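工单主题：形状配对盒的红色双腿积木放不顺，想问能不能修
提交日期：2022年5月22日
产品：Vostum 形状配对盒（蓝色盒体）及散装积木
购买渠道：Raltia 网店
状态：处理中

客户留言

你们好呀，先说一声辛苦了。我在 Indberg 玩具借阅屋帮忙管木架上那一排动手类的玩具，这套配对盒是去年10月从 Raltia 买回来的，一直很受欢迎，借出去又还回来已经有23趟了，盒子还是好好的，蓝色一点没褪，我每回擦它都觉得这钱花得值。

问题出在红色那一块，就是底下分成两条腿、中间留一道缝的那个。前阵子有家长还玩具的时候跟我提了一句，说孩子别的都玩得很溜，一拿到红的就着急，放到孔边上总觉得别扭，推一下进去一点，再推就不动了。我自己坐下来试了一晚上（茶都凉了两回），横着、竖着、斜着都来过，大一点的方孔试过，前面那个扁长的椭圆孔也试过，有时候能下去一半，有时候连边都进不了。棕色那块顶上带U形缺口的，还有深灰色弯弯的拱形件，我也顺手一起试了，这两块倒没让我费什么劲。

我先后做过的事情都记在下面，免得你们再问一遍：
用温水和一点点洗碗液洗过红色那块，晾了一夜，没有变化。
用棉签把盒子上每个孔的内壁都擦过，擦出来一点灰，方孔里还有一粒像饼干渣的东西，清掉以后还是老样子。
拿尺子量了两条腿，短的是19毫米。长的那条我量了好几遍，每次读数都差一点，尺子实在太旧，就不写了，怕误导你们。
没有打磨，没有用刀刮，也没有硬敲。我家里有砂纸，手痒了好几次，忍住了。

还有一件事我拿不准，红色那块的表面摸起来有点细细的粗糙感，跟我印象里刚买来时相比好像更涩一些，也可能是我记错了，毕竟当时没有特意去摸它。订单里我还加买过一包散件，供货写的是 Lambrechts，会不会是后来归位的时候两边混了？
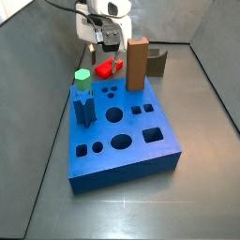
蓝色盒体，红色和棕色的积木都在。
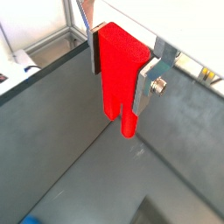 红色那块，分叉的一头朝下。

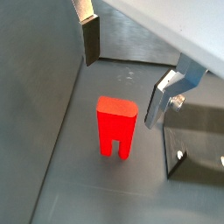 同一类红色积木立着，缺口朝下。

散件和原装积木混在一起以后，怎么分出哪块是哪套的？
先把同样用途的几块放在同一张平整的桌面上比高度和宽度，再去翻各自包装里的尺寸单。对得上原装单子的归原装，对不上的先单独装袋，等客服确认后再放回盒里。

客服回复（第一次）

您好，谢谢您写得这么仔细，读的时候我们都替那杯凉掉的茶可惜。您没有动砂纸，这一步帮了大忙，原样的积木我们才好判断。

看过您的描述以后，我们怀疑的也是混件。原装清单里有一块双腿积木，散件包里也有一块样子很接近的，颜色同样是红，两者的腿长却不一样，光看照片我们不敢下结论。想麻烦您再帮我们做几件小事，不着急，有空的时候弄就好。

把短腿、长腿和中间那道缝的宽度各量一次，尺子旧没关系，找一把刻度清楚的就行，文具店最普通的那种足够了。
找一张白纸，把红色那块平放上去，用细铅笔贴着边描一圈，再把纸放到盒子上，跟各个孔比一比。纸很薄，哪一边宽出来会看得很清楚。
摸一摸棱边，看有没有鼓起来的小毛刺，尤其是两腿之间那道缝里面，指甲轻轻划过去就能感觉到。

另外，清洗的时候水温请不要超过40度。您说是温水，应该没有问题，我们只是顺便提一句，以前有别的用户把整包积木丢进洗碗机，出来以后弯了好几块，怪心疼的。

在确认之前，红色那块请先收起来，别的照常借出就可以。借阅卡上写一行“红色积木送检”，家长还的时候也不会翻箱倒柜去找。

客户补充

收到收到，回得真快！我今天把白纸那个办法试了，早知道这么简单，我就不用折腾一晚上了。描出来的轮廓放到大方孔上，一侧明显宽出来一条；放到椭圆孔上，宽度是够的，两头的角却顶在外面。缝里面没摸到毛刺，棱边也挺顺。

后来我又在柜子最底下翻到了散件包的袋子，里头的尺寸单还在，皱得厉害，用书压了半天才看清。上面双腿积木的短腿写的正好是19毫米，跟我量的一样。原装那张单子我还没找到，可能夹在说明书里跟着盒子的外包装收进阁楼了，周末上去找。

要是真的混了，那原装的红色那块多半是跟着别的玩具借出去了，我得在群里问一圈。群里有80户人家，问起来热闹得很，上次找一只木头鸭子，最后是从某家的洗澡桶里捞出来的。

客服回复（第二次）

您好，有了这张尺寸单，我们基本可以认定手上的这块来自散件包，它配的是另一种孔板，跟蓝色盒体放不顺是正常的，您没有操作错，积木也没有坏。

原装那块如果找得到，直接放回去就行。找不到也别担心，我们已经给您登记了一块补寄件，5个工作日内寄出，不收费用。散件包的那块您留着，搭高、排队、过家家都能用，只是请另外装袋，袋子上写清楚“散件”两个字。

工单先不关，等您从阁楼下来，把原装单子上双腿积木的尺寸发给我们核对一次，再寄给您。梯子请慢慢爬。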